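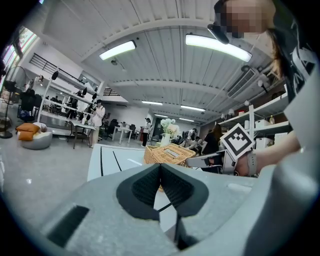

The big room at Lekden, toward the far end.

Share (2)

From: Gerardo Morelli
To: Piras Players, all members
Date: December 18, 2021
Subject: Re: A new home for rehearsals?

Sveva, thanks for doing the legwork. I'm going to be the difficult one again, so get your coffee first.

I've read your message three times and I still don't think we should sign. I'm not against moving. I've carried my cello up the back steps at the school for as long as anybody and I would love to stop. But most of what you've written in favor of Lekden is what the Lekden people told you, and they have a room to rent.

My answers are under your paragraphs.

> I went back to Lekden yesterday and I'm more convinced than before.
> It is one big open-plan room, 1,044 square feet, with a white
> ceiling and lots of light. After the school music room it feels like
> going outdoors. We could seat everyone in a proper half circle with
> space behind for cases and coats.

The floor area I accept. I'd like to know if it includes the stairs and whatever is under the railing on the left, but let's say it doesn't and we get all of it. My trouble is with what's overhead. That ceiling is ribbed panels with beams across it, painted white. I don't see a tile or a baffle or a bit of fabric anywhere up there. Go and clap your hands under it. Then get one trumpet to play a scale under it. Then picture the Haydn with everybody in.

We have been through this. Those of you who were with us in the gym the spring the music room flooded will remember that the violas couldn't hear the basses and the basses couldn't hear anyone, and we all played louder to fix it. I lost a stand partner over that spring. She plays in a wind band in the next county now and seems very happy.

I know "open-plan" is meant as a selling point. For a dance class it probably is one. For us it means the sound wanders off toward the far end and comes back late.

> The echo isn't as bad as you'd think. I sang a bit while I was there
> and it was quite flattering. And if it is a problem, the manager says
> Gasska make hanging panels that clip on to beams, and they'd let us
> put some up.

Everybody sounds good singing alone in a big hard room. So do I, and you've all heard me sing.

As to the panels: who buys them? "They'd let us put some up" is a generous way to describe us improving their building with our money. Who owns them when we leave? Do they come down between rehearsals? Who is going up a ladder? I'd want to see the clips before I believed they fit those particular beams, too. I asked the Gasska people by email how many panels a room that size would take and the reply said it depended on my goals. I have one goal, which is to hear the second violins.

> The light is wonderful. There's a window on the left and long lights
> down the ceiling, so no more clip-on lamps! I could read my part
> without glasses.

You were there in the daytime. We rehearse at seven in the evening. In December the window contributes nothing and in May it contributes a low sun in the eyes of whoever is facing it, if it faces the way I think it does. I haven't stood there at seven in May, and neither have you.

The lights are better than I expected, I'll say that. But look at them again. The long ones are near, and what's farther back looks smaller. Are the far ones as bright when you're standing under them? If we seat the winds at that end, somebody should sit there with an actual part, one of the photocopied ones with the pencil marks, and tell us how they got on. I'd also like to hear whether they hum. Ours at the school hum at something close to a B flat and the clarinets have been tuning to it for years without knowing.

> It has air conditioning, which also does heating, so we'd be
> comfortable all year. The unit is made by Raltell and the manager
> says it is very quiet.

Every unit is very quiet according to the person who runs it. It's a wall unit, over on the right, and it's a big room with a high ceiling. My worry is that either it can't keep up, in which case we sit in coats, or it can, and it blows across the right side of the orchestra all evening. That's the cellos, in our usual seating. So I admit I have an interest here. But pages fly off stands in a draft, and gut strings don't enjoy warm dry air any more than I do.

Was it on while you were there? You don't say. If it was, could you hear it? If it wasn't, then we know nothing about it. I'd also ask who has the remote. At the school there's a thermostat in a locked box, which has been a misery, but at least it's a misery we've learned to dress for.

There's a small white gadget on the ceiling too, hanging under the beam. I have no idea what it is. It may be something harmless. I'd like to be told, because if it's the kind of thing that shuts the lights off when people sit still, it will shut them off in every slow movement we play.

> Upstairs there's a sort of gallery with a black railing, and I thought
> that would be perfect for an audience at the open rehearsals. Or for
> offstage brass!

Offstage brass, under that ceiling. Sveva, please.

I do like the gallery, for the record. It's the one thing about the place that made me want to say yes. But is it ours to use? The railing is there, so presumably people walk behind it, and I'd like to know which people, and if they'll be walking there on rehearsal nights. There's another short bit of railing right at the back. Does that go with a stair or is it another level? If it's a stair, is it the only one? I'd want a straight answer before we invited anybody's grandmother up there.

> The cost is $40 an evening, and for 30 of us that is nothing. They
> want to hear by the end of the month. I really think we'll lose it if
> we wait.

It isn't nothing to everybody, and 30 is the number on the list, which is a different number from the people who turn up when it's raining. We should work it out on attendance. I notice there's no mention of a deposit, or of what happens in the weeks we skip, or of the 2 hours. Does the clock start when the door opens or when we give the downbeat? The timpani alone eat up a good part of it.

Which brings up storage. Your message has a cheerful bit about space for cases and coats, and not a word about the timpani, the stands, the bass stool or the box of parts. At the school all of that lives in the cupboard. At Lekden it would live in my car, I suspect, since I have the wagon.

And "they want to hear by the end of the month" is what everyone with a room says. If they have another group waiting, good for them. Nothing I've heard suggests the place is busy in the evenings.

So what I'd propose, and then I'll be quiet:

We pay for one evening. A real one, at seven, in the cold, with as many of us as can come and the heat on. We play through the Haydn and something loud. Half an hour in, anyone who wants to gets up and walks to the far end and listens. Somebody sits under the small lights. Somebody sits by the air unit, and it doesn't have to be me. We ask for the rules about upstairs in writing, and for a corner with a door that locks.

If it sounds all right I'll say so on this list, in capitals. I'd be pleased to be wrong, mostly because of those back steps. If it sounds the way I think it will, we're out one evening's rent and we go back to the school, where it's ugly and the carpet smells but you can hear a wrong note and know whose it was.

> Let me know what you all think, I'm happy to call them tomorrow.
> Sveva Santoro

Call them, by all means. Ask about the one evening and please don't agree to anything else on the phone. You're too nice to them.

Also, whoever took the second bassoon part of the Haydn home after the last rehearsal, it's needed. The parts go back to the library in January and we're charged for the whole set.

Gerardo Morelli
(cello, back desk, by choice)

2 comments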